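Hard Water and the Skin on Your Hands
Posted 26/09/2022

Water that is high in calcium and magnesium leaves more soap behind on the skin than soft water does. The residue can be difficult to rinse away, and for people whose hands are already dry or cracked it may add to tightness and itching after each wash. Readers of this blog have raised the subject several times since April, when the post on winter hand care appeared.

Before changing products, it is worth finding out how hard the water is. Many suppliers list a figure by postal district. In Jandesstead the most recent reading for my street was 359 milligrams per liter, well into the range described as very hard. At my previous address it was 105, and I used far less hand cream there. 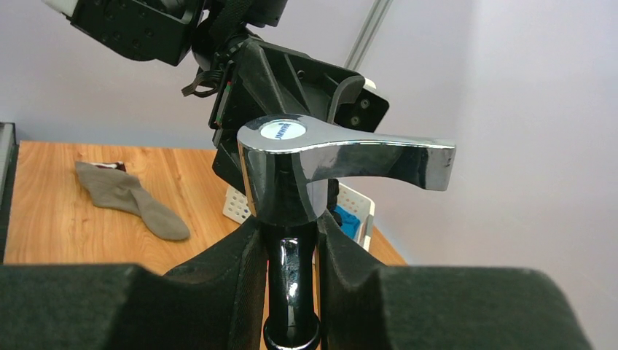
A chrome faucet with a lever handle.

Water temperature also matters. Hot water removes the natural oils that hold moisture in the outer layer of skin, and lukewarm water cleans adequately for everyday purposes. A mild, fragrance-free liquid cleanser generally rinses off more easily than bar soap in hard water areas. Hands should be rinsed longer than seems necessary, including between the fingers and under any rings -- the places where irritation often starts.

Moisturizer is best applied while the skin is still slightly damp. Thick ointments and creams tend to protect better than lotions, although they are less pleasant to use during the working day. I keep a tube of Vusine at the sink and a plain ointment for the night.

Redness that spreads, bleeds or does not settle should be seen by a doctor or pharmacist.

Recent posts
Cotton Gloves Overnight: Notes After 42 Days
Katia Hand Balm, Reviewed
Reading a Cleanser Label
Winter Hand Care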